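FOR IMMEDIATE RELEASE
Monday, May 12, 2025

Tarar opens its marble and wallpaper room in Diradberg

Hello from Diradberg! I'm Kausar Ghumman, I run Tarar, and I've been itching to send this one out. After a winter of dust, cold tea and a great deal of sweeping, our new showroom on Pisalus Street is open to the public. If you're doing up a kitchen, a bathroom or just one sad hallway, please come and see us.

We've been selling surfaces from a unit by the railway since I started the firm, and I loved that unit, but it was dark. Marble in the dark is a waste. People would carry samples out to the car park to look at them properly (in the rain, more often than not) and then ask if they could take them home for the weekend. The answer was always yes, and it still is.

The building

Our new home was put up in 1880 as a seed merchant's shop. It has tall windows at the front, a sloping floor that we've left alone, and a back staircase that our builders at Rivov took apart and put together again, tread by tread. I thought they'd tell me to rip it out. They wouldn't hear of it! The old seed drawers have stayed too, and they now hold our 96 wallpaper patterns, one to a drawer, so you can pull them out and have a good rummage.

What's on show

Grey is still what most people ask me for, and I used to roll my eyes a bit, but I've come round. A grey with some life in it goes with nearly everything. My own favourites are the blue-greys with white veins running all over the place and rusty brown ones wandering across them. You put a brass tap or an old copper pan near a surface like that and the brown suddenly wakes up.
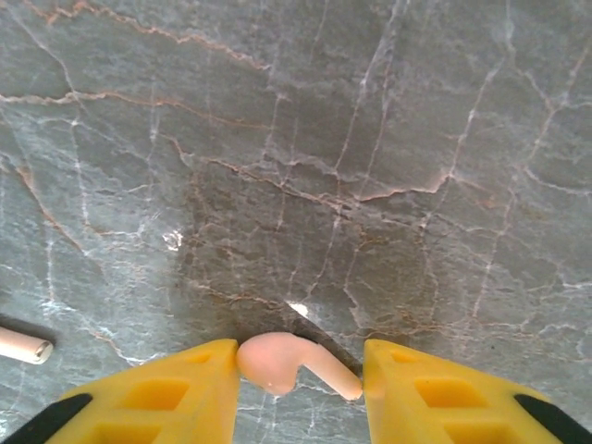 Papers to go with it

I'm a great believer in putting pattern next to pattern, and I know it makes some customers nervous. My advice is to start with the stone look, pick out the quietest colour in it and take that to the drawers. If the veins are busy, try a paper with a bigger, calmer repeat. If the paper is tiny and fussy, give it a surface with long, lazy lines. Then prop the two up together at home and leave them for a few days, because a paper you adore at lunchtime can look quite grim under the kitchen light. I've made that mistake in my own house and I lived with it for five years.

We stock marble-patterned tops as well as the real thing, and I'm happy to talk you through both without any snobbery. Real marble marks if you leave half a lemon on it. Some of us don't mind that and some of us would lie awake. Tell me which sort you are and we'll get on fine.

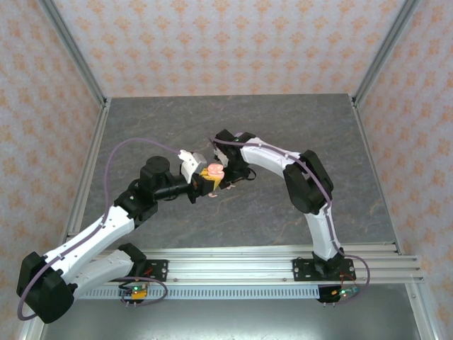 Free Saturday mornings

Every Saturday from ten until noon we'll be running a drop-in at the big table upstairs. Bring your measurements, a few photos of the room and anything that has to stay, such as a cushion, a tile or a bit of the curtain hem. There's no charge and no booking. Children are welcome, and there's a roll of lining paper for them to draw on. We'll keep the drop-in going until the end of November, and after that I'll see how my feet are holding up.

Samples

You can borrow 2 stone samples and as many paper cuttings as you can carry. We ask for them back within a fortnight. Please don't post the stone ones, they arrive in bits.

Opening hours and getting here

Tarar is open Tuesday to Saturday, nine until half past five, with a late evening on Thursdays until eight. We're at the river end of Pisalus Street, between the bakery and the shoe repairer. The ground floor is step-free from the side door, so ring the bell and we'll come round. Upstairs is by the staircase only for now, but we can bring whatever you'd like to see down to you, and we'll gladly hold your Saturday session on the ground floor if that suits you better. Parking is in the square behind the church.

Press visits

Writers and photographers are very welcome, and the morning light is best for pictures. Ring the showroom and ask for Kausar, or leave a message with whoever picks up and I'll call you back the same day.

ENDS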